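Volora Community Help
Home > Clothing and laundry > Washing and care

White running tights going grey, and the waistband has gone slack. Can either be fixed?

Posted by Osei
Tags: whites, sportswear, elastic, stains

I run most mornings and wear white tights under my shorts for a club that insists on white. I have three pairs on the go and they are all heading the same way. When they were new they were a clean bright white. Now they are a sort of dishwater grey, worst behind the knees and on the inside of the thigh.

I wash them at 40 with the rest of the whites, which means towels, pillowcases and the odd shirt. Normal powder, one capful of fabric softener. They go over the radiator in winter and on the line in summer. I have tried a supermarket stain remover with oxygen in it and it made no difference that I could see, though I only left it on for a few minutes before the wash.

The second problem is the waist. On the oldest pair the elastic has gone soft and they slide down by the second mile. The legs still fit well, so I would like to keep them going if the elastic can be replaced without a proper sewing machine. The label has been cut out, so I can't tell you the exact fabric. It is stretchy and a bit slippery.

We are in a hard water area, if that matters.

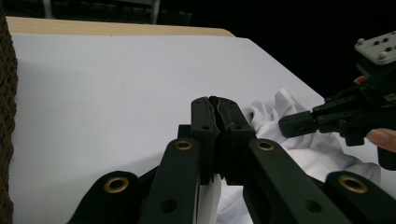 White cloth strip, held between the fingers of the gripper.

What I would like to know:

Is there a way to get the grey out once it is in?
Can I use ordinary bleach?
Is it worth trying to change the elastic?

Views: 2841
Replies: 3

Jorkik
Regular member, 799 posts

I'll take these in order.

The grey is mostly body oil, old detergent and limescale held in the fibres. Softener makes it worse because it leaves a coating that dirt sticks to, and it also does nothing good for the stretch. Stop using it on anything you run in. Your towels will dry you better without it too.

To shift what is already there, soak the tights before washing. Fill a bowl or bucket with water at 40, dissolve a scoop of plain oxygen whitener in it (the sort sold for whites, check it says safe for synthetics) and leave them in overnight. A few minutes is nowhere near long enough for this type of product. Push them down with a plate so that no part floats above the surface. In the morning tip the water away and wash as normal, with an extra rinse at the end. You may need to do it two or three times on the worst pair. Old grey comes out slowly, and some of it may never come out.

Because your water is hard, use the dose on the packet for hard water. A lot of people under-dose and then wonder why their whites go dull. If your machine takes it, add a water softening tablet as well.

Do not use chlorine bleach. Stretchy sportswear nearly always has elastane in it. Chlorine weakens elastane and can turn it yellow, and once it has gone yellow you will not get it back.

Keep them away from the towels. Towels shed lint and the rubbing roughens smooth fabric. Wash the tights inside out in a net bag, on a synthetics cycle, with the machine no more than two thirds full.

And take them off the radiator. Direct heat is the most likely reason your waistband has given up. Hang them over an airer by the middle of the legs so the weight doesn't pull on the waist.
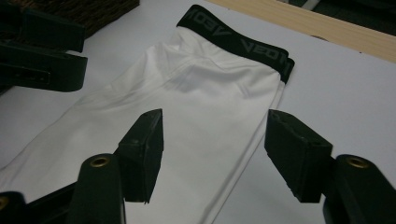 Replacing the elastic depends on how it was put in. There are two common types. In the first, the elastic runs loose inside a tube of fabric, and you can unpick a small gap, pull the old piece out with a safety pin tied to the new one, and sew the gap closed by hand. In the second, the elastic is on show and sewn straight to the top edge of the fabric, and that means taking the whole thing off. If yours have a wide black elastic waistband on a white body, like the ones in the photo, check whether it is a separate band before you buy anything. Also look at the long side seam where it comes up to the waist, as it makes a useful starting point when you unpick, and the new join can be lined up with it so the lump sits at the side and not in the small of your back.

For an exposed band you need elastic that is soft on one side, sold as plush or waistband elastic. Measure round yourself where the tights sit, then take off a tenth. Divide both the elastic and the fabric into quarters, pin at those points, and stretch the elastic to match as you sew. By hand, use a small backstitch worked as a zigzag and polyester thread. A straight running stitch will snap the first time you pull them on. Allow an evening for it.

Nindix
New member

I agree about the softener. I stopped using it on my cycling stuff and the smell went as well.

I use white vinegar in the drawer for the grey. Half a cup. Works for me, and it's cheap. Bicarb is good too, you can put them both in together.

With the elastic I wouldn't bother. I tried it on some leggings and the waist came out wavy. Now I just put a drawstring in.

Jorkik
Regular member

One correction to the above. Vinegar and bicarb cancel each other out if you put them in together, so use one or the other. Vinegar can help a little with limescale, but don't use it every wash, as some manufacturers say it is hard on the rubber door seal. Never mix it with bleach of any kind.

The drawstring is a fair suggestion if your waistband is the tube type. Make two small buttonholes at the front on the inside, or use metal eyelets, and thread a flat cord through. It won't work on an exposed band unless you sew a channel on first.

Osei
Original poster

Thanks both. Did the overnight soak on two pairs. The newer one is much better, nearly white again apart from the knees. The older one is still a bit grey so it is back in the bucket. No softener from now on.

Mine is the exposed kind. I have ordered some plush elastic and will try it on Monday evening.

Was this page useful? Yes / No
Report a problem with this thread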